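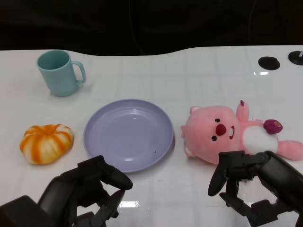 Fig. 1. Tabletop setup for the plate task, both hands at the near side of the table.

Week 6 notes: teleoperated demonstrations
Siwan Bevan

OK, so last week we did kinesthetic teaching, where you grab the arm and push it through the motion yourself. Lovely for a single arm with a simple gripper. Try it with two multi-fingered hands and you run out of your own hands very quickly! So this week we move to remote control, and I want you to keep Fig. 1 in mind as we go, because the lab assignment uses this sort of table.

The task is "put the named object on the plate." I picked the objects to annoy you (sorry). The mug has a handle, so there are at least two sensible ways to pick it up, and if half of your demonstrations use the handle and half use the rim, a plain behavior cloning policy may well average them and grab at nothing. Decide on one grasp before you start, or use a model that can cope with both. We'll get to those in March.

The pumpkin is squat and ribbed, and people tend to squeeze it far more than they need to. Watch your finger closure on the logged plots afterward. And the pink beaver has bits sticking out in several directions, so agree with your partner on where to hold it – I go for the belly.

Some numbers. Each group collects 200 demonstrations, and we pool them so that everybody trains on 1000. Last year's Cordale set had 3505 episodes in it and about a tenth had to be thrown out, mostly for long pauses where the operator stopped to think. The policy learns the pauses too! If you get stuck, end the episode and start again.

Other things I always forget to say in the lecture:
Move the objects between episodes, and the plate as well.
Look at the robot's camera view while you drive, not over at the table. The policy only gets the camera.
Glare on a glossy top shifts when you change the lights, so write down which lights were on.

Reading for next time is chapter 4 of the Skarkalik notes, skip the section on force feedback.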